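Spend the first money on the pretend robot

Every fall, when the budget sheets come around at a shop like ours, somebody pencils in a robot arm. I have done it myself more than once, and I understand the feeling completely (a new arm is a lovely thing to have delivered!). But I have come around to thinking that the first line on that sheet should be for simulation, and that the arm should wait its turn, maybe until the following October.

At Rultovico we pack small parts into trays, and last year we had two quotes on the desk. Plilar wanted to sell us one good arm with everything included. Flalow offered a lighter one, cheaper up front, with the gripper as an extra. I went back and forth over those two quotes for far too long, and what finally settled me down was a few weeks of trying things on a computer, where a table costs nothing and you can put any arm you please beside it. 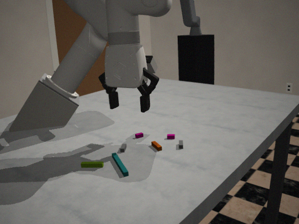 Simulated tabletop with colored blocks, gripper open.

Blocks are a humble place to start, I know. Still, a handful of short and long pieces lying every which way will raise most of the questions you ought to be asking a salesman. How wide does the gripper need to open? Can it get down between two pieces that sit close together? Where does the arm's own base end up, and how much of your table does it eat? We had been ready to sign for a gripper without asking any of that, and a replacement set of fingers was quoted to us at 500 dollars, plus 15 days of waiting.

Then there is the matter of room, which people like me always leave for last. A quote gives you the reach of an arm and its weight. It says very little about what it will be like to live with, once there are pedestals and doors and a person trying to get by with a cart.

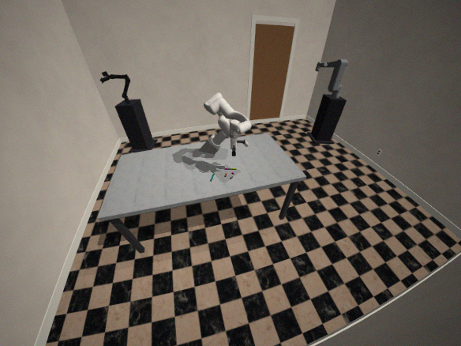

The wider simulated room, with three arms and a doorway.

I spent a whole pleasant afternoon just on layout, moving pedestals and muttering, and I would happily have paid for the privilege. My own floor plan went through 147 saved versions, and most of them were terrible, bless them. Each terrible one was a set of bolt holes we never had to drill.

A simulation won't tell you everything, of course. Ours knew nothing of greasy parts, or of the draft from our loading door, and you should keep some money back for surprises. I would also want a real arm on loan for 2 weeks before signing anything, and I'd ask for that in writing. But if your sheet has room for just one new line this year, please let it be the software and somebody's paid hours to use it properly. The arms will still be in the catalog next fall.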